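Chapter 5

Can It Do the Dishes Yet?

My grandmother had a test for any new appliance that came into the house. She would look it over, let the salesman finish, and then ask who was going to put it away. The stand mixer failed. So did the bread machine, the electric knife and a carpet steamer the size of a suitcase. The dishwasher passed, but only after a long argument, and she never stopped pointing out that somebody still had to load the thing and somebody still had to empty it (usually me).

I think about her a lot when I teach this chapter, because her question is pretty much the one we're going to spend the next few weeks on. Chapter 4 left us with a machine that could move its arm to any point we named, very accurately, all day long. I was proud of that machine and I hope you were too! Now we're going to ask it to wipe a table, fold a dish towel, sort a bin of mixed bolts and put the mugs back on the shelf, and it's going to let us down in some really interesting ways.

Let me start with the short version of where things stand. On a shop floor, machines do a huge amount of work and have for decades. They weld, paint, stack and carry. In the house, they vacuum, they mop a little, and they cut the grass. Between those two lists is a big territory of ordinary chores that people do half asleep, and most of that territory is still ours. You'll see videos that suggest otherwise. Some of them are very good, and by the end of the chapter you'll know what to ask about them.

A story from the shop floor

A few years back I spent most of a December at Standora, a small plant that packs replacement parts for kitchen faucets. I was there because of a cell they had bought to fill the little bags: one washer, one spring, two screws and a folded instruction sheet. Noman Cheema ran the packing side and had pushed hard for the purchase, so he had a lot riding on it.

The screws went fine. The springs went fine once the feeder was changed so they stopped hooking onto each other. The instruction sheet was the trouble. It was one piece of thin paper, folded twice, and the gripper either picked up two at once or pushed the top one into a little tent and closed on nothing. We tried suction. We tried a puff of air to separate the stack. Noman tried licking his thumb and showing the machine how it was done, which I'm afraid is the most useful thing anyone did that week, because it got us all talking about friction.

In the end the machine filled the bags and a person dropped in the sheet. When I last heard, it was still being done that way. The plant was happy enough with this. I was a bit crushed, and then I got interested, and that's more or less how this chapter came to be written.

Look at what the machine was good at in that job. Every screw was the same as every other screw. They arrived in the same place, pointing the same way. If one was missing, a sensor said so and the line waited. All the cleverness had been spent before the screw ever got to the gripper, by people who built a feeder so that picking up the screw would be dull. Engineers call this structuring the environment, and I'd like you to underline that phrase, since we'll lean on it again in Section 5.3.

You can't do that to a kitchen. Well, you can try. My colleague Rania Sabbagh once laid out her own kitchen so that an arm on a rail could put away the clean dishes. Every plate had a slot. Every mug had a peg. It worked nicely until her sister came to stay and put a casserole dish where the mugs went, and then it stopped, quite politely, and waited for somebody to fix the world.

What makes a chore hard

People new to this subject tend to guess that hard chores for us are hard chores for machines. Lifting a heavy box is tiring, so it must be tough for a robot. Wiping down a table is nothing, so it must be easy. I'd ask you to let go of that early. Lifting the box is mostly a matter of buying a big enough motor. The table is where you find out what you don't know.

Think through the table with me. You come into the room, and there's a mark on the wood. Is it a crumb, or is it a knot? You can settle that with a fingertip before you've even noticed the question. Brush it and it moves, or it doesn't. A machine working from a camera alone has to decide from the look of the thing, and the look changes with the light from the window. If it decides wrong in one direction it leaves a crumb. If it decides wrong in the other it may scrub at a perfectly healthy piece of wood until somebody comes home.
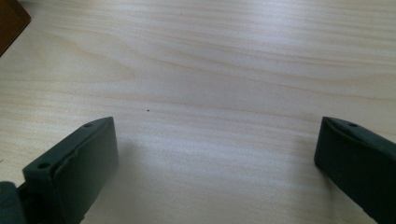
Can a robot clean up a kitchen table without help today?

Under good conditions, with a table it has practiced on and objects like the ones it learned from, a research robot can often do it, slowly. In a stranger's kitchen, with whatever happens to be lying around, it still needs a person nearby to sort out the surprises.

Notice how much of that answer hangs on the conditions. When Laiba Abbasi and I wrote the first draft of this chapter we kept a simple rule for ourselves: never write "robots can do X" without also writing where, how fast, and who was standing by. It made our sentences clumsy and I recommend it to you anyway. I'll be asking for all of it in your lab reports.

Picking up small things brings its own headaches. Two stiff fingers closing from the sides are wonderful for a block and pretty miserable for a crumb. The crumb is shorter than the fingertips are thick, it rolls, and if it does get caught it may be crushed to powder. You and I don't even try to pinch it. We drag it to the edge of the table with the side of one hand and catch it in the other, and we came up with that plan in no time at all. Choosing the sweep over the pinch is a decision about the chore, made before any motor turns, and for a long time robot programs left that sort of decision to the programmer.

Then there's knowing when to stop. When is a table clean? When is a towel folded well enough? At Standora the answer was written on a card: five items in the bag, bag sealed. At home the answer depends on whether company is coming. I have strong feelings about towels myself (thirds, then in half, and I won't be argued with), and my husband folds them into something like a boat. A machine working in our house would have to pick a side.

Learning by being shown

One way around all this is to quit writing down rules for chores and to show the machine many examples of people doing them. You'll meet this properly in Section 5.4, along with its difficulties. For now I'd just like you to have a feel for what it costs.

Fouzia Lashari teaches the lab that goes with this book, and she had her students record towel folds for a class project they named Maltby. They collected 655 folds. That sounded like plenty to me! The trained arm managed the lab's own towels quite well, one after another. Then Fouzia gave it a bath mat. It went through all the motions of folding a towel, very sincerely, while the mat lay there with one corner turned up.

I don't tell that story to be gloomy. The same arm, the year before, couldn't find the corner of a towel at all. The progress has been real and I've had to rewrite this chapter opening more than once because of it. But a chore done well in the lab is a different claim from a chore done well in your aunt's laundry room, and you'll be a better engineer, or just a better shopper, if you can hear the gap between those two claims when somebody is selling you something.

How this chapter is laid out

Section 5.1 goes back to the gripper and asks what two fingers can and can't do. It's short, and if you did the bench exercise in Chapter 4 you can read it quickly. Section 5.2 is on seeing and touching, with the crumb problem worked out at length. Section 5.3 follows two workplaces that took opposite approaches: one rebuilt its shelves to suit the machine, and the other kept its shelves and paid for more sensing. Section 5.4 covers learning from demonstrations. Section 5.5 deals with money and time, and it includes a worked comparison by Natália Seixas between a machine that clears tables in a cafeteria and the crew already doing it. I'd save that one for a day when you're wide awake, because the arithmetic is easy and the assumptions are not.

Before you read on

Please do this much before Section 5.1. Pick a chore you do at home without thinking, a small one. Emptying the silverware basket is good, and so is making a bed. Do it once the normal way, and then do it again with a thick oven mitt on each hand, moving only at the wrist and elbow as far as you can manage. Write down every place where you got stuck and what you did about it. Don't tidy up your notes afterward.

Then mark each sticking point with one of three letters: S if you couldn't see what you needed, F if you couldn't feel it, and P if you had to change your plan. Most of my students expect a page full of F's, on account of the mitts, and are surprised by how many P's they end up with. Keep the page. We'll use it again in Section 5.2, and you'll want your original list when we get to the bed.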